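Reseña: lector sin contacto Drisureo para el cuarto de herramientas

2 de julio de 2021

Compramos el lector Drisureo en febrero para controlar el acceso al almacén de Cillville. Nos costó 186 euros, sin contar el cable, que se vende aparte. Lo pedimos a Evness y llegó en 4 días, bien embalado y con los tornillos en una bolsita.

El montaje es sencillo si ya se tiene una superficie plana donde fijarlo. La plantilla de papel ayuda, aunque uno de los agujeros no coincidía con el soporte y hubo que repasarlo con la lima. El manual viene en inglés y en un español bastante flojo.

La memoria admite 1.000 tarjetas, de sobra para nosotros. El registro va por la 1.966 entradas y no ha perdido ninguna, al menos que hayamos visto. Lee bien las tarjetas nuevas. Con las antiguas, las gruesas, hay que acercarse casi hasta tocar y esperar un segundo.

Antes teníamos uno de Ko, más barato, con un pitido que se oía desde el patio. El de Drisureo permite bajar el volumen, pero no quitarlo del todo. 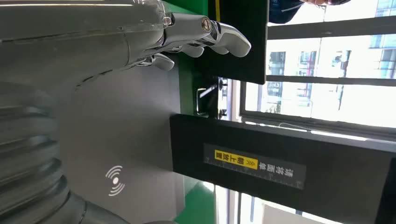

El símbolo blanco de los arcos sobre gris mate se distingue bien y la gente sabe dónde poner la tarjeta sin preguntar. Para limpiarlo usamos un paño seco.

Le falta una tapa para el conector y un manual decente. Por lo demás cumple, y para el segundo almacén pediremos el mismo modelo.

Puntuación: 4 de 5.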